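Famville Household Textiles Workshop
Notebook, March
Entry: Shrinkage trial on cotton toweling, second wash series

Purpose. The first series left open whether the loss in length seen in the Brevis toweling came from the wash temperature or from the drying. The present series holds the wash constant and changes the drying only. Results are for internal use and for colleagues at the Tevinness site, who will repeat the work on their own machines.

Materials. Two cloths were used: the Brevis plain terry and the Nordin waffle weave. Ten pieces of each were cut from a single bolt, hemmed on all sides, and marked with thread at the measuring points. Ink marks were given up after the first series, when several became too faint to read. All pieces rested flat overnight before the first measurement. 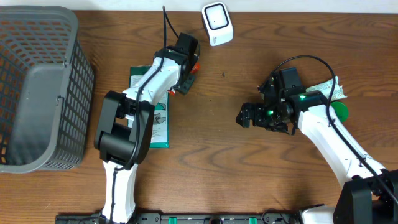
Page last changed: March, 4:10 p.m.

Procedure. Each piece was washed at the warm setting with the standard measure of unscented powder. No softener was used. Half of each cloth was then dried by machine on medium heat, and the other half was laid flat on the rack in the drying room. The cycle was repeated six times. Measurements were taken after the first, third and sixth cycles, always after the pieces had rested and never straight from the dryer.

Length is read along the warp at three points and averaged. Width is read the same way. The steel rule is to be used for all readings. The cloth tape in the top drawer has stretched and should be discarded.

Observations. The machine-dried Brevis pieces lost most of their length in the first cycle and changed little after that. The flat-dried pieces lost less at first but continued to shorten slowly, and by the sixth cycle the gap between the two groups had narrowed. This does not agree with the note in the first series, which reported a steady loss throughout. The earlier pieces were not rested before measuring, and the two sets of readings should not be combined.

The Nordin waffle behaved differently. Width loss was greater than length loss in both groups, and the machine-dried pieces drew up so tightly that the cells could not be flattened by hand. Two readings were set aside where the hem had puckered at a measuring point. They remain in the table, marked with a cross.

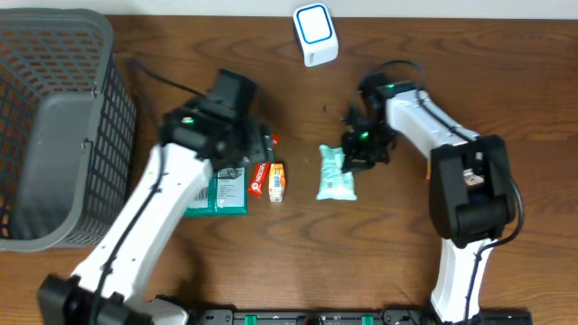 Gray basket and worktable.

Hand feel was recorded by the usual scale. The flat-dried Brevis was judged stiff by everyone who handled it. A brief shake before laying out gave some improvement, but this was tried on spare pieces only and does not form part of the series.

Records. The reading sheet now stops accepting entries at row 2,048, and new readings should be started on a second sheet under the same heading. Please do not delete older rows to make room.

Open points. The lint screen was cleaned between cycles but the lint was not weighed. Tevinness has asked for lint weights, and these will be taken in the next series. The unwashed control pieces of both cloths are to be kept out of direct light. A fresh bolt of the Nordin waffle is on order, and its lot number must be entered before any piece is cut.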